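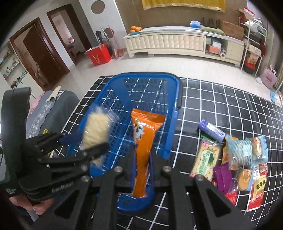
From: Shirley Hartley
To: the Whitlock snack list
Subject: Re: [snacks] The basket, and what goes in it

Han-gyeol Ban wrote:

> Dear all,
>
> Before the next shop I'd like us to settle the basket question. At the
> moment everything arrives in one bag, gets tipped out in a heap, and
> whoever is nearest puts things in the basket in whatever order they
> come to hand. By Wednesday the cakes are flat and the crackers are
> gravel.
>
> I propose (a) that we sort before we pack, (b) that the soft things go
> in last, and (c) that we stop buying the big bags of puffs, which take
> up half the basket and contain mostly air.
>
> Also, does anyone still have the lid from the Flurer tub? It has been
> missing since December.
>
> Han-gyeol

Han-gyeol, all,

I agree with (a), I agree with (b), and I will fight you in the car park over (c).

Taking them in order. Sorting first is plainly right, and I say so as one of the people who has been tipping the heap. The trouble with a heap is that you start with whatever is on top, and whatever is on top is usually the thing that ought to go in last. If we spread it all out on the floor first we can at least see what we've bought. I had no idea we were still getting the purple foil ones. I don't know who eats them. If it's you, please own up, as I'd like to stop putting them at the back.

On packing, I've tried a few ways over the past month and this is where I've got to:

Long thin packets go upright along the sides. The orange ones with the cow on are the right shape for it, and if you stand them up you can see the cow, so people stop rummaging for it. Rummaging does more damage than packing ever did.

Wrapped bars lie flat on the bottom. You can't hurt a bar.

Crackers stand on edge in the middle, held up by something that doesn't mind. The ones with the green leaf are the worst for breaking and should have a bit of room.

The little packets go in the gaps. If they go in first they sink to the bottom and are found the following season. I took one out last week that I'm fairly sure predates the new carpet.

Round cakes last, on top, and nothing on top of them. I mean nothing, Tridia side. A tin of coffee isn't nothing.

Now, the puffs. You call it air, I call it upholstery. A bag of puffs is the only thing we buy that protects the things next to it, and if you put one at each end the whole lot stops sliding about when the basket gets carried down the stairs. They also go faster than anything else. When I last bothered to add up the tally sheet we'd got through 62 bags of puffs out of 300 items, and the nearest rival was a long way back. If we drop them we'll only have people buying their own and leaving them open on the windowsill, and I've had enough of the windowsill.

I'd accept smaller bags. I would not accept the "baked alternative" from Hororetti that somebody slipped in before. It tasted of envelope.

A word for the basket itself while we're here. There was a suggestion a while ago that we replace the blue one with something nicer, wicker was mentioned, and I'd like to speak against it. The mesh lets the crumbs out. Yes, on to the floor — but a floor can be swept, and I have tried cleaning wicker. It also has a good thick rim, so it doesn't cut your fingers when it's full. If anyone wants to spend money, buy a second blue one and we can keep the sweet and savoury apart, which would end the business of everything tasting faintly of prawn.

Could people also please read the packets before asking me what's in them. I can't read the Chinese ones either. Han-gyeol has been very patient about this and I notice that he's begun replying to labels with just "food". If you've an allergy, don't guess, put it back and take something you know.

Money: we have 132 pounds in the pot, with three people still to pay for last month. You know who you are, and so does the sheet on the fridge.

If nobody objects I'll do the next pack on Wednesday after lunch, sorted, cakes on top, puffs at both ends. Han-gyeol, come and watch if you like. You may bring a ruler and measure the air.

I haven't got the Flurer lid. I have got a lid, which I think is from something at Tridia, and it fits if you put a book on it.

Shirley

PS. Whoever is taking the packets with the round cartoon face and leaving the wrappers in the basket, folded very neatly: it's nice folding, but please use the bin.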